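About Hernbridge Dry Storage

Hernbridge Dry Storage designs and maintains humidity-controlled storage for paper records, maps and bound volumes. We work for local councils, historical societies, law offices and a small number of private collectors. The business has two parts. Rovance handles building surveys and ductwork. Kiden supplies shelving, enclosures and monitoring equipment.

Our work begins with a survey. A technician records temperature and relative humidity at floor level, mid-height and ceiling level in every room proposed for storage, and the loggers stay in place for four weeks. Short surveys tend to miss the effect of weather changes and weekend shutdowns, and we do not offer them. The survey report states the range recorded in each room, the rate of change over any 24-hour period, and the likely sources of moisture, including slab edges, roof penetrations and unsealed service risers.

Most rooms can be brought within range without a new mechanical plant. Sealing the door set and relocating a supply grille is often enough. Where a dehumidifier is needed, we specify desiccant units for cool rooms and refrigerant units for rooms held above 18 degrees. The drain line is run to a trapped waste outside the storage area. We do not install condensate tanks inside a records room, even as a temporary measure.

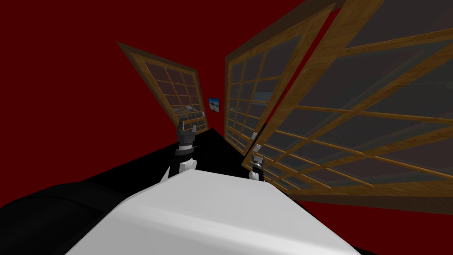

Shelving is set 100 mm clear of external walls and 150 mm above the finished floor. The gap at the wall lets air move behind the bays and gives access for inspection. Static shelving is our standard recommendation. Mobile shelving is fitted where floor loading has been checked by a structural engineer – the combined weight of carriages, rails and full boxes is regularly underestimated in older buildings.

The Marar box range was developed for our own installations and is now sold separately. It is made in four sizes from unbuffered or buffered board. Unbuffered board is intended for blueprints and some photographic material. Buffered board suits general correspondence, ledgers and printed matter. Each carton label carries the batch number, which should be kept with the accession record.

Monitoring contracts run for two years. Readings are taken every 15 minutes and stored on the logger as well as on our server, so a network outage does not leave a gap in the record. Clients receive a monthly summary and an alert when a room stays outside its set range for longer than four hours. Loggers are recalibrated each February and swapped on site during the same visit.

Our workshop and office share one building in Hernbridge. Cartons can be collected from the rear loading bay on weekdays until 3.30 pm. Survey bookings are taken by email, and a floor plan with ceiling heights marked should be attached to the first enquiry. The office is closed on Sunday, although the alert line for monitoring clients is staffed at all hours.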